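Meet Bradenier, the Robot Helper With Two Arms

Have you ever tried to carry something long and wobbly all by yourself? Maybe a broom, or a curtain rod, or a chair that was bigger than you? Then you already know why two hands are so handy. The people at Hemeo thought about that for a very long time, and in the end they made a robot called Bradenier, with 2 arms and a gripper at the end of each one.

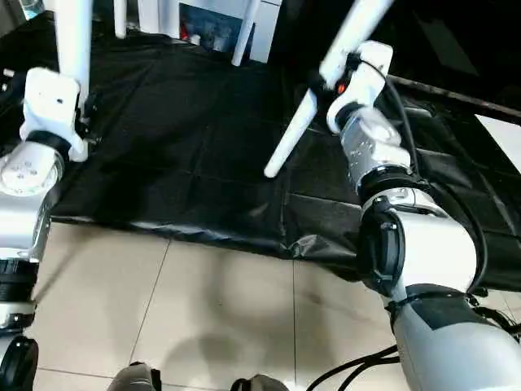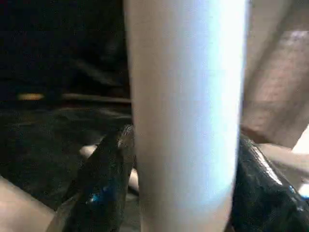 A gripper is the robot's hand. Yours has four fingers and a thumb and can tie a shoelace (on a good day!), but a gripper is much simpler. It mostly opens and closes. You can try being one yourself – hold out your thumb and one finger, keep the rest tucked in, and pick up a marker. Now try a spoon. Now try a grape, and please be gentle with the grape.

Did you notice how hard you squeezed each time? Your brain worked that out so fast that you didn't have to think about it. A robot has to work it out too. If it squeezes too softly, the thing it is holding slips away. If it squeezes too hard, well, you may have grape juice on your sleeve by now, so I don't need to explain that part.

Seeing is tricky for a robot as well. When something is very close to a camera, it looks huge and blurry. Hold your hand right up to your nose and you'll see what I mean. A camera farther back gets a better look at the whole room, but it can miss the little things going on between the fingers. So it helps a robot to have more than one place to look from, a bit like having a friend across the table who calls out, "Left a little! No, your other left!"

Can you have a Bradenier at your house? Not to keep, I'm afraid. Hemeo lends the robot to schools and libraries for 2 weeks at a time, and a grown-up from the company comes along to set it up and answer questions. Gintarė Petrauskas does most of the visits, and she has been asked whether it gets ticklish more often than anything else. (It doesn't.)

The visit comes with a workbook called My First Gripper, which has 11 activities and is meant for ages seven and up. My favorite is the one where you and a partner are one arm each, and you have to move a long cardboard tube across the room without talking. It is harder than it sounds, and my partner, Debashish, walked me straight into a bookcase.

Visits start again in August. Ask your teacher or librarian to write to Hemeo, and tell them to say how old your group is, so that Gintarė packs the right workbooks.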